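Polisseuse à eau Wakora 700 pour pierre naturelle
Marque : Wulter
Disponibilité : en stock, départ sous deux jours ouvrés

599 € TTC
Ajouter au panier | Ajouter à ma liste

Présentation
La Wakora 700 est une polisseuse à eau destinée aux marbriers, aux poseurs de plans de travail et aux ateliers de rénovation. Elle sert à reprendre les chants, à effacer les rayures de surface et à remonter le brillant sur marbre, calcaire et granit. L'arrivée d'eau se fait par le centre du plateau. Le débit se règle au pouce par un robinet placé sur la poignée arrière.

Elle remplace l'ancienne Wakora à carter court. Les plateaux et les disques de l'ancienne version se montent sans adaptateur. Le flexible d'eau, lui, a changé de raccord : commander la référence livrée avec la machine.

Caractéristiques
Puissance : 700 W
Vitesse : variable, à partir de 1 000 tr/min
Plateau : souple, fixation auto-agrippante
Filetage : M14
Alimentation : 230 V, fiche avec disjoncteur différentiel intégré
Raccord d'eau : rapide, type arrosage
Garantie : deux ans, pièces et main-d'œuvre

Contenu du coffret
- la machine avec sa poignée latérale
- un plateau souple
- un jeu de sept disques diamantés
- le flexible avec son raccord
- une clé de démontage
- la notice en français

Utilisation
Ouvrir l'eau avant de mettre le moteur en marche. Commencer par le grain le plus fin capable d'effacer le défaut, puis monter dans l'ordre sans sauter d'étape. Rincer la pierre entre deux grains. Sur marbre, rester dans le bas de la plage de vitesse et garder le disque à plat. Sur les chants étroits, travailler par passes longues et ne pas s'arrêter dans les angles.

Le lustrage final se fait avec un feutre et la pâte Nekutell, vendue à part. Laisser sécher complètement la pierre avant d'appliquer un hydrofuge - compter une nuit en atelier chauffé, davantage sur chantier.

Ne convient pas aux résines, au stratifié ni au béton brut.

Entretien
Vider le circuit d'eau en fin de journée. Ne pas stocker la machine au gel avec le flexible branché. Les charbons se changent par les deux trappes latérales, après presque 70 heures de travail en usage soutenu. Le joint du robinet se commande auprès du service pièces.

Accessoires
Pâte à lustrer Nekutell, pierres claires
Pâte à lustrer Nekutell, pierres foncées
Feutre de lustrage
Tablier étanche Daneshvar
Jeu de charbons

Livraison et retours
Expédition en France, Belgique et Luxembourg. Retour possible sous quatorze jours si la machine n'a pas été mise en eau. Les disques entamés ne sont pas repris.

Conseil technique : Elaheh Naseri, du lundi au jeudi, par le formulaire de contact.
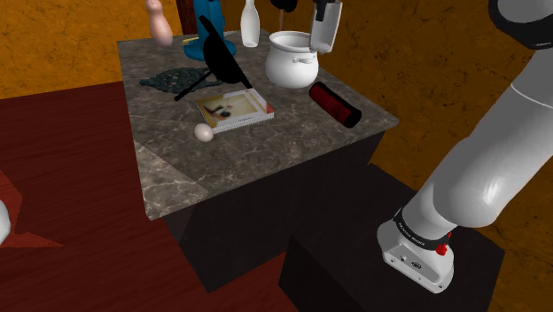
Villeurbanne, lundi 14 septembre 2026
Fiche mise à jour : nouveau raccord d'eau, ajout des charbons aux accessoires. Les coffrets achetés avant juillet contiennent encore l'ancien flexible, qui reste disponible en pièce détachée.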